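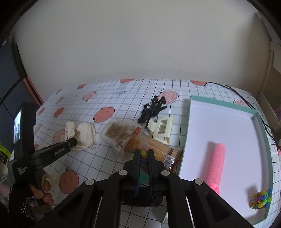

Cotton swabs, hair clip and other small items on the table, with the box lid to the right.

Storing small toiletries in one shallow box
Posted by Angelica Lumbao, Hostley

I am requesting advice on the storage of small personal items in a shared bathroom. The items concerned are a clear plastic box of cotton swabs, a cream hair claw clip, a tangled black item and a colorful printed card or package. At present they are all out together on a table, beside a box lid with a mint-green rim, and the smaller things are difficult to find. Would members recommend dividers, or a second box?

Rodel Malabanan
Dividers are recommended in the first instance. The swabs should remain in their own container, as it is already a clear box and can be stood against one wall of the box. Hair clips should be laid flat - stored upright, they tend to prevent the lid from closing. Anything that tangles should be wound and secured before it is put away. Printed cards should be kept elsewhere, away from damp.

Tzu-hsuan Shih
A second box. We have 2 at home.

Marilou Malabanan
I agree with the first reply, with one reservation. Fixed dividers are seldom the right width for a claw clip. Please measure the clip before purchasing. Small card trays may be cut to size and replaced when soiled.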